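Drindis fingers vs. the stock ones – anyone run both?

Posted in: End effectors and tooling
8 replies

torque_monkey
I keep seeing the Drindis pad fingers recommended as a drop-in upgrade for handheld grippers. The product page says 83 percent fewer dropped parts. Fewer than what? No part list, no grip force, nothing on what they compared against. A pair is 380 dollars. Has anyone here tried them on the same job as the stock fingers?

pallet_jack
Ran them for three weeks on bagged hardware. They're fine. Grip is better on slick bags, no question. I wouldn't call it 83 percent of anything.

nmwheeler
You're all overthinking it. Stock fingers are hard plastic, these have a pad. Of course the pad holds better. Buy them.

torque_monkey
Sure, and a strip of drawer liner has a pad too. I'm asking what the other 370 bucks gets me.

kestrel_b
We compared three sets: Drindis, Varkmont and stock. Same arm, same controller, 40 picks each on a glass jar, a paperback and a wet sponge. Varkmont won on the jar, Drindis on the book. All of them crushed the sponge. Forty picks isn't much, so don't hang a purchase order on it.

nmwheeler
Forty picks with one operator tells you how that operator was feeling that morning.

kestrel_b
Two operators, swapped halfway. But yes, small test. Still forty more than the product page shows.

uva_bench
I've got a set on the Uva handheld right now. My complaint isn't grip, it's what the fingers do to the camera view. Frame from the tool camera, fingers open over the bench:

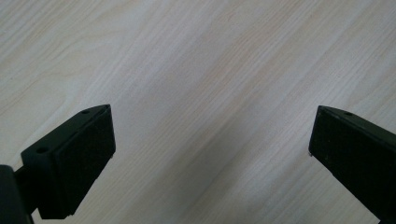
Fidelina Bedoya
Test technician, Uva handheld bench

Look how much of the lower part of the view is finger. There's a wide gap to see through when they're open, fine, but the left one reaches up to mid-height and so does the right. Anything low and off to the side is hidden behind black. If you're training on this footage, that matters more to me than a few saved drops.

The pads are also dark and matte, and they've already got pale specks on the right one. I can't tell you from a picture whether that hurts grip. I can tell you I'd like to see numbers on clean pads against dusty ones before I believe anybody's chart.

And the fasteners: there's a tiny light point on each finger that I take for a screw head. If it is, I want to know how far it sits below the pad face once the pad wears down. I asked Drindis in October and got the brochure again.

pallet_jack
Move the camera up. Huang sells a taller bracket.

uva_bench
Tried it. More table, and more wobble on fast moves – I went back to the short one.

torque_monkey
So better on bags, maybe better on books, blocks part of the view, no data from the maker. I'll hold off and glue some rubber to the stock set first.

nmwheeler
Post your drop count when the glue lets go.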